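Two arms and a parts cabinet

Hi from the packing side of Brulwood! A bunch of you asked what life is like now that the arms do the small-parts picking, so I've put up a little gallery page (very little, so far).

We switched over in February. I used to do nearly 40 trips a shift to the racks and my knees knew it. Now I plan the picks, check the trays and sort out the odd jam. Two of us retrained, and it took 12 days, which felt like forever!

White arms, black rack, wooden cabinet. The left one's at the slots.
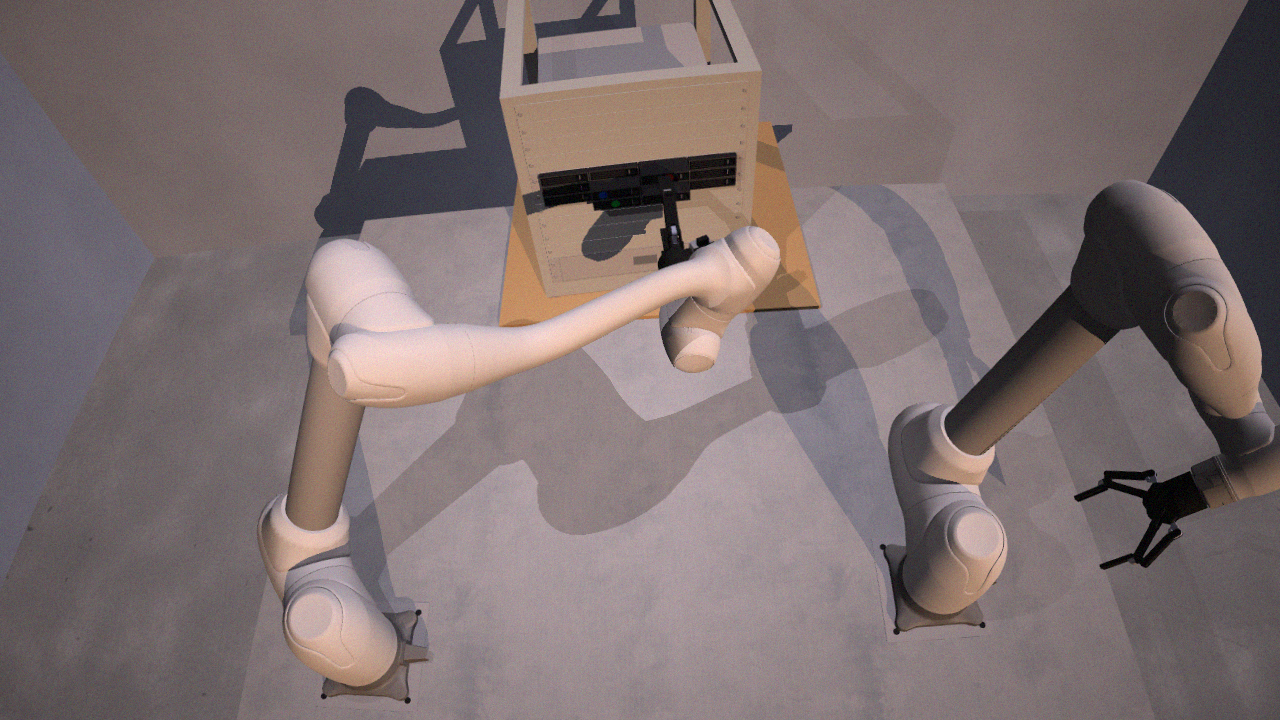

I do miss the chatting, though. You'd always bump into somebody at the racks, and these days I have to go looking for people at lunch. More from the Havero line when I get a minute.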